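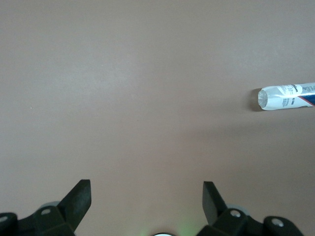
Run with us at the Skelura Trail Relay: teams and helpers wanted!

The Skelura Trail Relay is back in September, and we're looking for 53 teams of four to take on the loop around Griritura Lake. Last year filled up faster than we expected (thank you!), so we've added a later start wave and opened up the far meadow for parking.

Each runner covers one lap. It's mostly packed dirt, with a boardwalk stretch near the north shore and one hill that everybody complains about and then wants to run again. You don't have to be fast! We get high school cross country teams, coworkers, families with three generations on one team, and plenty of people who walk the hill. Strollers can't go on the boardwalk, sorry.

Who can enter
Anyone 12 or older on race day. Runners under 18 need a parent's signature. Teams can be any mix, and if you don't have three friends who run, sign up as a single and we'll match you with others around your pace.

What you get
A bib, a relay band for the team, a shirt if you register before the end of June, and lunch at the Softić pavilion once your last runner is in. The lunch is really good - go easy on breakfast.

We need helpers too
Lap counters, water table crews, parking guides and two people with bikes to ride behind the last runner. Shifts are three hours. Helpers get the same shirt and the same lunch, and you're welcome to run in one wave and help in the other. Water table crews will hand out 400 cups in the first wave and 600 in the second, so bring a friend and some energy!

How to sign up
Registration opens Sat 4 April at 9 a.m. at the Jultis Running Club desk, inside the recreation center, and on the club website at the same time. Team captains should have all four names, ages and shirt sizes ready. Singles and helpers use the short form at the bottom of the same page.

Dogs are welcome on a leash in the meadow but can't be on the course during the race.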